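Room-reset robots at Grurnitz: your questions answered
For housekeeping, linen and front desk staff. Updated 2022-05-11.

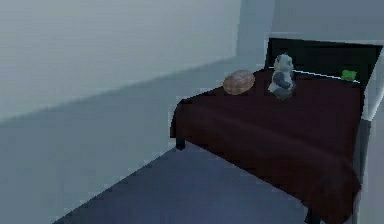 Plenty of you have stopped us in the hallway to ask what the new robots will mean for your shift, so we've pulled the most common questions together. We're pretty excited about this one! Most of the work so far has been done in simulated bedrooms, and they're built around the little things that slow you down on a real floor. A maroon blanket hanging down over the side of the bed is one, and a plush toy sitting up near the headboard is another. If you've ever had to shift a child's stuffed animals before you could get at the sheets, you'll know why we care.

What is the robot supposed to do?
Clear the top of the bed, put guests' belongings somewhere safe and visible, and pull the used linen into a bag. You make the bed fresh. The robot also carries bags to the service lift, and that's the part most people on the floor are looking forward to.

Why practise in a simulation at all?
A pretend room can be messed up and set right again as often as we like, and no guest is waiting for it. The system has been through 1,156 practice rooms and we want it past 2,000 before the September trial. The colours are a bit drab and the edges are blocky, but that's fine for learning where things are and how to reach them.

Who is building it?
Tater makes the software that decides what to pick up and where to put it. Zavala looks after the machines themselves, including servicing and spare parts. Questions from staff come to us first and we pass them along.

Will I lose hours?
No. Rostered hours stay as they are through the trial, and any change after that has to go through the usual consultation. We know a promise on a web page only goes so far, so the same wording is in the letter that went out with your payslip.

What will change in my day, then?
Less bending and less hauling, mainly. You'll start with the rooms the robot has already stripped, and you'll do the checks and the finishing. There is some new work too — you'll tell it which rooms are ready, and you'll sort out anything it leaves for a person.

What does it do when it doesn't recognise something?
It leaves the item where it is and flags the room. We asked for this behaviour very firmly. A small green thing up against the headboard might be rubbish or it might be somebody's favourite toy, and that's your call to make.

Do I need to be good with computers?
Not at all. Training takes 60 minutes and it's paid. If you can use the room list on the floor tablet, you already know most of it.

Will it be in the room with me?
Not while it's working. It finishes and moves out before you go in. There's a stop button on each side, and anyone can press it for any reason without filling in a form.

Does it record guests or staff?
It only works in vacant rooms. Its cameras are used to find objects, and footage isn't used to time anyone or score their work.

Where does the trial start?
At the Drerkau building, with 2 robots on the lower floors. Night shift won't be part of the first stage.

Can I have a go before September?
Yes, please do! A practice station is set up in the Drerkau staff room and you can try giving the robot tasks on screen. Tell us what we've missed — the idea of adding stuffed toys came from a housekeeper, and we'd love more like it. Leave a note at the station or talk to your shift lead.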